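Limero Grip 2
Two-finger gripper kit for home tidying
Home / Arms and grippers / Limero / Grip 2

Can a machine tidy a room yet? We get this question more than any other, and the Grip 2 is the most fun we've had trying to answer it. Short version: some of the room, on a good day, and it's getting better fast!

The Grip 2 is a pair of flat black fingers with a camera at the wrist, made to bolt onto the Koskela bench arm or the Pavinus rolling base. It weighs 475 grams with the cable on. We think the wrist camera is the best thing about it, because it sees the job from right where the fingers are going.
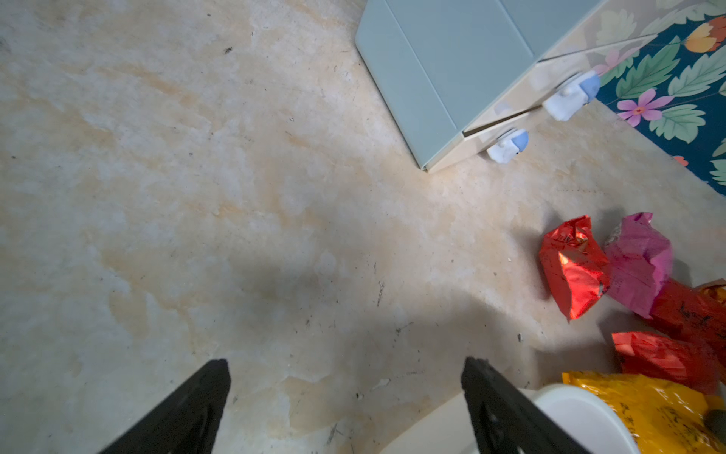 What it handles well
Boxes, cups, blocks, rolled socks, stiff packets. Anything that keeps its shape and has a bit of open floor beside it. The fingers open wide enough for most things a kid leaves lying around, and the grip force can be set in 31 steps (start low and work up).

What is still hard
Piles! Crinkly bags next to other crinkly bags, wrappers down inside a white container, a shiny packet half behind its neighbor. Glossy plastic throws highlights all over the camera view, and a busy floral rug doesn't make it any easier to tell where an object stops. Drawers are their own project. Small rounded knobs like the light blue ones on this chest call for a careful approach angle, and we'd plan on plenty of practice runs before asking any arm to put things away behind them.
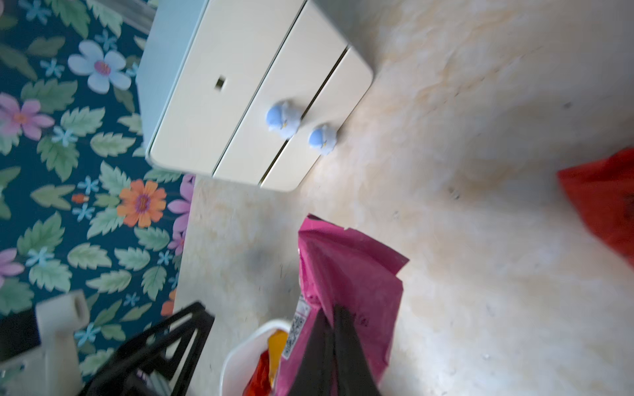

Thin bags, one at a time
We love this test. A thin plastic bag has no real shape, so the software has to pick a fold and commit to it. Amna Sial, who writes our grasp settings, likes to come straight down with the fingers on either side and close slowly. 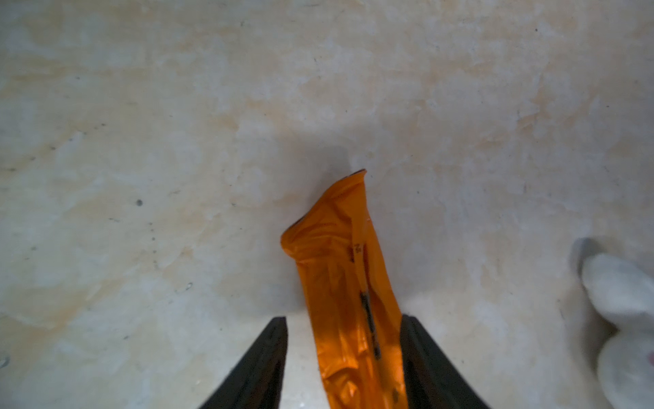

Her settings ship with the kit as a file called Bunlow, and you can edit every value in it. Try the slow close first. If the bag slides, raise the force two steps before you touch the speed.

In the box
Gripper with wrist camera
Cable, 500 mm
Spare finger pair
Mounting plate for Koskela or Pavinus (choose when ordering)

Part number 1603
Page updated 9 September 2026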